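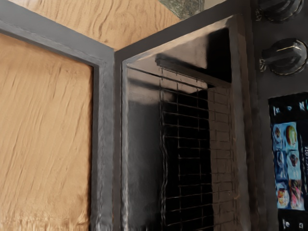
For our spring project we wanted to find out how low we could set the bitrate on the Trollbridge Cup stream before the people watching at home began to mind. Lekmont students have been playing the cup for years, and the upload line out of Hägglund Hall is, to put it kindly, a modest one. Before we touched a real match we spent a good while learning what makes a picture hard to compress. Fine, uneven detail is the trouble. The wavy grain on an oak-colored cabinet door, with all its streaks of tan and honey brown, asks much more of an encoder than the plain dark gray border around the panel, and a game map full of grass and rippling water is harder again when the player spins around.

We recorded the January matches at a high quality and then encoded the same recordings at 3,000 and at 2,000 kilobits per second. Ylva Strand, who was very patient with us, wrote the small program that played the clips in mixed order and saved the ratings. 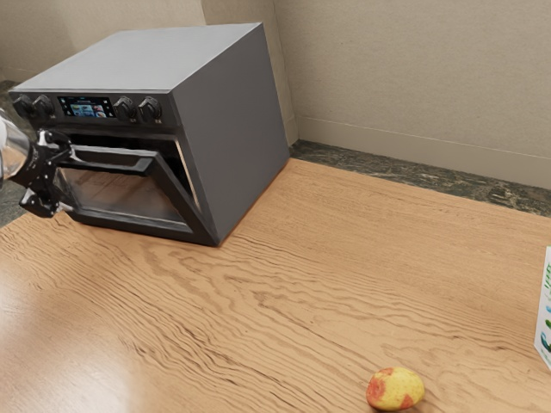 The ratings came in faster than we had dared hope, and by the end we had 477 of them, mostly from students who follow the cup anyway (and who had plenty to say in the comment box!). During slow stretches, such as the draft and the interviews, the two versions scored nearly the same. In team fights the lower setting fell well behind, and the word that kept coming up was "mushy." Small text suffered too, especially the player names over the health bars. 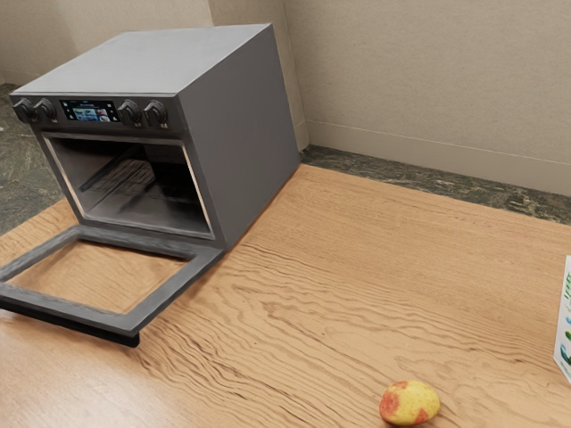 Why didn't we just lower the frame rate and keep the bitrate where it was?

We tried that on a few clips early on, and fast camera turns looked so choppy that we dropped the idea and kept every clip at the full frame rate.

Our advice to next year's crew is to stay at the higher setting for matches and switch down between games if the line is struggling. We would also have loved to test the Bulex map, which is nearly all snow and fog, but it wasn't in the rotation this season.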